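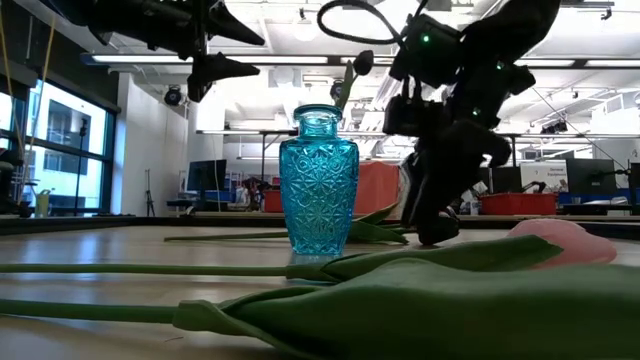 Le poste au début d'un essai : le vase et les trois tulipes couchées sur la table.

Forum > Manipulation et apprentissage > Collecte de démonstrations
Temps de lecture : 4 min
Publié le 12 février 2021 par Nima Sadeghi

Tulipes dans un vase : varier le départ ou pas ?

nima_sadeghi
Bonjour à tous. On enregistre en ce moment des démonstrations en téléopération pour une tâche à deux bras : prendre les tulipes sur la table et les mettre dans le vase, une par une. La photo montre la disposition de départ. Vase debout vers le milieu, fleurs à plat, tiges vers la gauche et feuilles vers la droite.
On en est à 502 essais gardés. La politique entraînée dessus prend correctement la première tulipe, puis ça se dégrade. Elle vise souvent la feuille au lieu de la tige, et quand elle tient la tige elle la présente de travers au-dessus du col.
Ma question : est-ce que je continue avec la même disposition jusqu'à 3000, ou est-ce que je commence tout de suite à déplacer le vase et à tourner les fleurs ? Le projet s'appelle Clirkus en interne, si vous voyez passer le nom dans mes anciens messages c'est le même.

brasgauche
Varie tout de suite. Avec toutes les tiges du même côté, ton modèle apprend une trajectoire et rien d'autre. On a fait cette erreur chez Tulside avec des câbles, il a fallu jeter presque tout le premier lot.

azadeh_a
Pas d'accord avec brasgauche. Si la deuxième prise rate dans la disposition fixe, elle ratera aussi dans une disposition variable, et tu ne sauras plus pourquoi. Je réglerais d'abord le cas simple.
Deux questions avant d'aller plus loin :
- combien d'opérateurs ?
- est-ce qu'ils saisissent tous la tige au même endroit ?

nima_sadeghi
Deux opérateurs. Et non, c'est sans doute un problème. L'un prend juste sous les feuilles, l'autre beaucoup plus bas sur la tige. Je n'avais rien écrit là-dessus dans la consigne.

azadeh_a
Alors commence par là. Tu as deux stratégies mélangées dans le même lot et la moyenne des deux tombe dans le vide. Trie les essais par opérateur, entraîne sur un seul des deux et compare.

pince_molle
Autre point, le vase. Du verre bleu avec des motifs en relief, ça attrape la lumière. Avec des grandes fenêtres sur le mur de gauche, les reflets du matin et ceux du soir n'ont rien à voir. Tu enregistres à quelle heure ?

nima_sadeghi
Surtout le matin. Les évaluations sont faites l'après-midi. Je n'avais pas fait le rapprochement.

brasgauche
Ce qui va dans mon sens : il faut de la variété. Lumière, position, orientation, tout.

azadeh_a
La lumière oui, ça ne coûte rien, il suffit d'étaler les séances. Pour la position je maintiens. Déplacer le vase à chaque essai rallonge la remise en place et les opérateurs finissent par bâcler.

pince_molle
On peut faire un compromis. Quelques positions de vase repérées sur la table, tirées au sort avant chaque essai, et les fleurs posées librement. Chez Metex on le fait avec une liste imprimée à côté du poste, l'opérateur coche et passe au suivant.
Je garderais aussi les essais où la tige est reprise après une mauvaise saisie. Beaucoup de gens les suppriment.

brasgauche
Les reprises, moi je les supprime. Le modèle apprend à lâcher.

pince_molle
Chez nous il a surtout appris à recommencer. Ça dépend de la part que ça représente dans le lot.

nima_sadeghi
Retour après tri. J'ai réentraîné sur l'opérateur qui saisit sous les feuilles. Sur 41 évaluations avec la disposition de départ, la deuxième tulipe entre dans le vase dans plus de la moitié des cas, contre presque jamais avant. La troisième reste mauvaise : une fois les premières tiges en place, le col est encombré et la nouvelle tige bute dessus.

azadeh_a
Pour la troisième, enregistre des essais partiels qui démarrent avec deux fleurs déjà dans le vase. Étiquette-les à part. Azadeh Ansari, si tu cherches mon message de juillet sur le sujet, il est dans la section « Découpage des tâches ».

nima_sadeghi
Trouvé, merci. Je fais ça la semaine prochaine, avec la saisie imposée dans la consigne et des séances l'après-midi. Pour les positions de vase je prends la liste de pince_molle. Je n'ai pas encore décidé pour les reprises, je les mets dans un dossier séparé en attendant.

brasgauche
Donne les chiffres quand tu auras déplacé le vase.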